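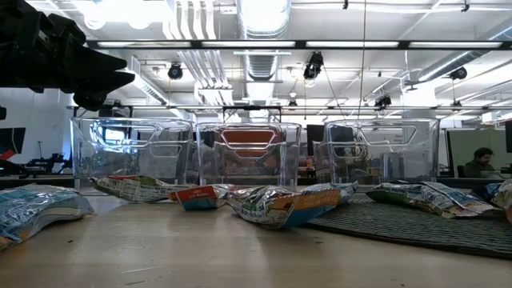 Handout 4 - Working rules for pick and place cells (handling soft packs)

Read before the lab. Bring it with you, printed or on a phone, don't care which. Chaiwat Panyasiri wrote the first version of this for the Dillwood course, I have cut it and added the parts people kept asking about. Questions to me or to Adel Sqalli, who runs the afternoon group.

What this covers: one arm, one gripper, a table, mixed snack bags, open bins. Low payload. Does not cover conveyors, palletizing or anything with a fence and a light curtain. Those are handout 6.

1. Where rules come from

Three layers, and students mix them up every year.

Law - what the country says about machinery and about workplaces. Differs by country. Look it up for where the cell will run, not where it was built.

Standards - ISO 10218 for industrial robots, in two parts: part 1 is the robot itself, part 2 is the application and the cell. ISO 12100 for risk assessment in general. ISO/TS 15066 for people and robots sharing space, get the newest edition of 10218 as well becuase much of that material has moved over.

House rules - what your site adds on top. House rules can be stricter than the standard. They can't be looser. If you find one that is looser, say so in writing.

A robot arm sold alone is "partly completed" in the eyes of most rules. The arm maker does not know what you will bolt on the end. So a safe arm with a bad gripper is a bad cell, and the person who put them together owns that.

2. Risk assessment, short form

Do it before power on. Do it again when the gripper, the product, the bins or the floor layout changes. Yes, also for a new bin.

Steps:
Limits of the task. What is picked, by what, where does it go, who is near.
List hazards. Pinch between the fingers. Crush between arm and table. Pointed finger tips at face height. Dropped pack. Trailing cable.
Rate each one: how bad, how often, can the person get out of the way.
Reduce. Design first, guards and safety functions second, signs and training last. In that order. A sign is not a fix for a pointed finger.
Write down what is left over, and who accepted it.

Debora Negri's worked sheet for the Banberg cell is in the course folder. Notice she rates the fingertips higher than the arm speed. Slender tips concentrate force on a small area, and pressure limits for the face and neck area are strict, so the contact case often fails there first. The head should not be in the contact plan at all. If your sheet has "operator leans in to look", redo the layout.

3. Reach and bystanders

Draw the reach of the arm with the gripper on, fingers open, and the longest pack hanging from it. That is the real reach. The datasheet figure is not.

Desks near a cell: a person sitting at a desk with head down is not watching the robot. Count them as a bystander who will not react. This is the single most common miss in student sheets. People write "staff are aware of the robot". Staff are reading email.

So - seated positions go outside the drawn reach, chair pushed back included. If the room can't do that, guard it or limit the axes in the safety controller. Soft limits in your own program do not count as a safety function.

Same for overhead. Lighting bars, camera mounts, rails, cable drops. Check the arm can't reach them in any pose, not just in the poses you programed.

4. Table and bins

Surface: shiny tabletops throw the ceiling lights back into the camera. Matte mat under the pick area if you can. If only part of the table has a mat, test picks on both surfaces, log them apart. Don't average.

Clear bins are nice for people and hard for depth cameras. Depth goes straight through the wall or bounces. Rules we use:
- bin positions come from a fixture or taught points, never from depth alone
- keep approach height above the rim plus one pack length
- carry height: the empty gripper travels high too, same path, no shortcuts
- the handle cutouts are not a target and not a grip point

Bins get nudged. Check position at the start of each run.

5. Packs

Film bags are the reason for this whole handout. They crumple, they shine, the print reads upside down half the time, the ends flare up where the crimp is.

Do not pick by label. Text reading is for sorting after you know where the bag is.
Overlapping bags: top one first. If you can't tell which is top, take the one with the most free edge.
Crimped ends make a tempting grip. OK for light bags, but watch for tearing. A torn bag is a stop, a cleanup and a log line.
Close slow, hold on force, not on position. A bag has no fixed thickness.
Food from the robot table is not food. Bin it when the session is over. Siu-ming Lau had to add this one.

6. Before you press start

Hands and phones off the table.
E-stop tested today, by you, with the arm moving at reduced speed.
Say out loud "moving". Wait for an answer.
Right payload and tool center point loaded. Wrong payload makes force limiting lie to you.
Second person in the room. Sessions are run by 2 people, one on the program and one on the stop. The one on the stop does nothing else, no laptop.

7. Stops and restarts

Protective stop: find the cause first. Do not clear and go. Restart from outside the reach, never with an arm over the table.

If a bag is stuck in the fingers, stop, lock out, then pull. Power off can mean the gripper opens OR stays shut, depends on the model. Know which before you put your fingers in there.

Two protective stops with the same cause = session over, talk to Adel or me.

8. Logging

Every attempt gets a line. Misses too. The Vesik log from December has 259 attempts and I can use it, since the misses are in there with a cause. The Achari one has only the good picks and I can't use it for anything.

Columns: time, pack type, surface (table or mat), target bin, result, cause if failed, initials. Cause from the list on the template, please don't invent new ones, use "other" and a comment.

Changes to speed, force or layout go in the same log with a name next to it. If it is not in the log the change gets rolled back.

For next time

Fill in the short form for your own bench. One page. Chukwuemeka Fashola will swap sheets between groups, and you mark up the one you get. Look for seated people, overhead stuff and finger tips first.

Read the section on validation in 10218 part 2. Skim the rest, we come back to it with handout 5.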